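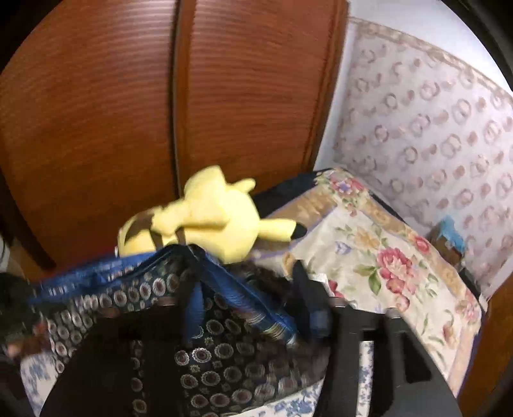
Clastwood Community Kitchen
Progress report to the Talukder Fund, 28 April 2024

The noodle and dumpling program is on schedule and slightly under budget. We served 739 meals this period against a target of 713. Most of the extra came from the lunch counter at Sodach, where the hand-pulled noodle soup has sold out by early afternoon on most days we open.

Training. We enrolled 20 trainees and 17 are still with us. Two left for paid kitchen jobs and one moved out of the area. Those who remain have finished stocks, doughs and knife work and are now on broths and braises. Food safety testing is set for next month.

Menu. We dropped the cold sesame noodles, which came back half eaten, and put the money into a better chicken stock. The pork dumplings stay. The mushroom version is still not right — the filling leaks when steamed — and will be off the counter until the trainees have a recipe that holds.

Costs. Flour and eggs came in close to the plan. Cooking oil did not, and we have moved the difference from the equipment line as your guidelines allow. The second stockpot has been put off until fall. We are managing with the one we have by starting the bones the night before.

Cindside site. The hood and vent work is finished but the county has not signed off on it. Until it does we can prepare cold food there but can't cook. We had planned to open in April. Our best estimate now is about six weeks from inspection, and we don't have an inspection date.

Requests. We would like to move the unspent Cindside wages into the next period, with no change to the total grant. We also need to know if the fund will cover a used dough sheeter in place of the new one in the original budget. Two quotes are attached, both including delivery.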